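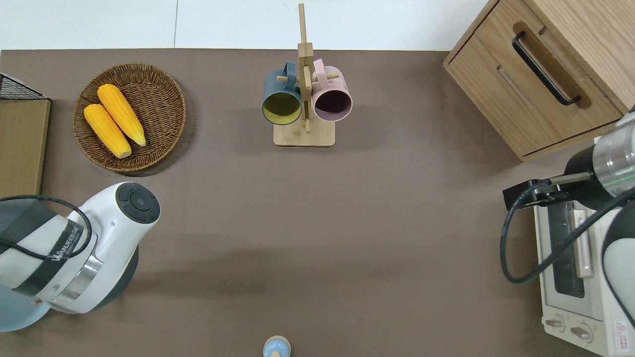
Can a machine put the kitchen straight yet?

Members ask us this more than almost anything else, usually after seeing a clip online of a robot folding a towel. The short answer is that two arms at a table can now do a fair number of small kitchen jobs, slowly, if the things they need are within reach. The longer answer depends on what you mean by a job.

Take mugs on a mug tree. For a person it is hardly a task at all. For a machine it involves finding the handle, which may be pointing anywhere, gripping it firmly enough to lift but gently enough not to chip it, and then moving it past the other mugs to a short peg that is mostly hidden behind the mug itself. Taking a mug off is a little easier than putting one on. At Laizer's test kitchen in Flondham, the team now gets a mug onto a free peg in 40 seconds on a good run. A bad run ends with the stand on its side.

Food is another matter. Most groups practise with artificial fruit and vegetables, as real ones bruise and go off. An ear of corn is a decent test piece because it is long and rolls when nudged. Picking one out of a basket sounds simple, but a wicker rim catches on the fingers, and a round basket tends to slide along the table with whatever is being pulled from it. The usual answer is to let one arm steady the basket while the other lifts. That is how most of us would do it with a wet worktop, and it is one of the better arguments for having two arms in the first place.

Appliances come next. A toaster oven has a door with a handle and a couple of knobs, and every make puts them somewhere different. Drawers vary as well. A bar handle gives a gripper something to close on, where a smooth round knob often slips. Laizer reports that its arms manage a drawer far more often than an oven door, which needs the hand to follow a curve as it opens. The cables are a nuisance too. A loop hanging from the wrist can drag across whatever is underneath, and several failed runs this winter came down to that alone.

Prustetti, which makes small housewares and has a packing line at Undwood, has been looking at the same sort of equipment for the shop floor. Its interest is in mixed gift boxes, where every box holds different things and a fixed machine is no use. The firm ran 2,000 packing attempts between November and February. Boxes of soft goods went well. Anything with a handle was slower, and the line staff were still well ahead at the end. Prustetti has decided to carry on with the trial, but on one bench only, and has not set a date for anything larger.

Speed is only part of it. A tidy-up that takes a person 3 minutes can take a pair of arms 60, and somebody has to stand by the stop button for the whole of it. That may be acceptable overnight in a workshop. It is hard to see it catching on in a family kitchen before breakfast. Price is the other obstacle, and none of the groups we spoke to would give a figure for a home version.

Where it could help sooner is for people who cannot easily reach or grip. Someone who needs a mug brought down may be quite happy to wait for it. Laizer says it would like to hear from occupational therapists on this, in particular about which jobs are worth doing slowly and which are not.

The Flondham kitchen opens to members one evening in March, starting at 6.30 pm. Places are limited and should be booked through the office. Please wear flat shoes, and keep bags and coats off the worktops.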